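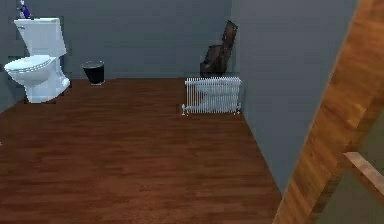

Bathroom, with bin beside the toilet.

Search this site

Water rates notice, 5/30/23

Canbridge households move to quarterly billing in April. Paper bills will cost $2 each.
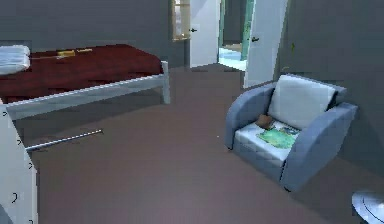

Meter readings

Lamai Thongdee's crew will read some 128 meters on Grultitz Road. Please keep dogs tied up
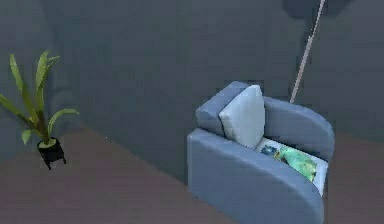
and trim any shrubs over the lid.

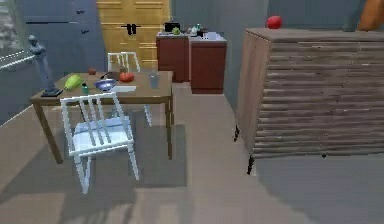

Payment help

Ring Keyvan Ebrahimi before the due date.

We use cookies. Accept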